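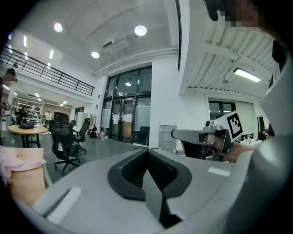
Photo: Tirta Wattimena

I've been promising to write about work for months, and every time I sit down to do it I end up writing about the allotment instead. So, work. The big open bit on the ground floor with the walkway running round above it is where I've spent most of my days since February, and it's a very long way from the packing benches at Hoekstra, where I was for years before this.

For those who haven't been following (hello, new people!), I used to pack and check returned parcels. Someone sends back a jumper, you take it out, shake it, look for make-up on the collar, fold it, bag it, label it, next. I was quick at it and I liked it more than I let on. Then the company decided the folding and bagging would go to machines made by a little outfit called Nedari, and 13 of us were asked if we'd like to go over and teach the things. I put my hand up before I'd properly listened to the question.

What teaching means, day to day, is doing the job with a gripper in each hand. There's a handle and a pair of fingers at the end that open and close when you squeeze, and a small camera on top, and you fold the jumper with those. Then you unfold it and do it again. No arm, no motors doing it for you — all the movement is yours, and the machine learns from what gets recorded. On my first day I couldn't pick up a sock. I mean it, a sock! Anjana Cassim, who'd started two weeks ahead of me, did a whole pillowcase while I was still chasing mine across the table.

You do get better. The trick with anything thin and slippery is to come in low and pinch a bit of the edge instead of going for the middle, and you have to stop yourself sticking a thumb out to help. My thumbs still want to help. I caught myself at home the other night picking up a tea towel as if I had two fingers and no wrists.

Our target is 134 good folds a shift between a pair, which sounds like nothing when you've come from a packing bench and is plenty by the end of the afternoon. A good fold means no dropping, no long pauses, nothing bunched up. Jelle Cuypers goes through them afterwards and sends back the ones he doesn't like, and he doesn't like a lot of mine. We've had words about sleeves.

People ask me whether I mind, and they usually ask it in a lowered voice, as though I'd been ill. I go back and forth. The old job was hard on the shoulders and the nights were awful, and I don't miss either. I do miss the noise and the radio and the daft arguments about whose turn it was on the label printer. It's quieter here, all white walls and glass, and half the room is typing. There was a fortnight when I hardly spoke to anyone apart from Anjana, and I came home feeling strange about it.

Then there's the other thing. There were 55 of us on returns at Hoekstra and there won't be when the machines go in. Some have been offered the Senden site, which is fine if you drive and no good at all if you've got kids to fetch at three. Zuzana Štěpánek took the training for looking after the machines, and she's pleased with it, better money and no nights. Two of my friends left before they were asked. I don't think any of them blame me but I've had one or two quiet cups of tea where it sat there on the table between us.

I asked our manager straight out what happens to me once the robot can fold a jumper. He said there'd always be something else to teach it, shoes next, then boxes, then whatever Dolach want if that contract comes off. Which is an answer of a sort. My contract runs to the end of February and I've written that on the calendar in the kitchen in red.

What has surprised me is how much we get listened to now. When I was packing I told three different supervisors that the bags opened on the wrong side for left-handers, and the bags never changed. Here I mentioned that fitted sheets want doing from the corners and by the next morning they'd altered the whole instruction for it. I was so chuffed I rang my sister. It would've been nice to have that at the bench, when there were a lot more of us to benefit from it.

Anyway, sheets again tomorrow, doubles this time, and Anjana says they're horrible. I'll do the allotment post at the weekend — the beans have gone mad and I've got slugs in everything.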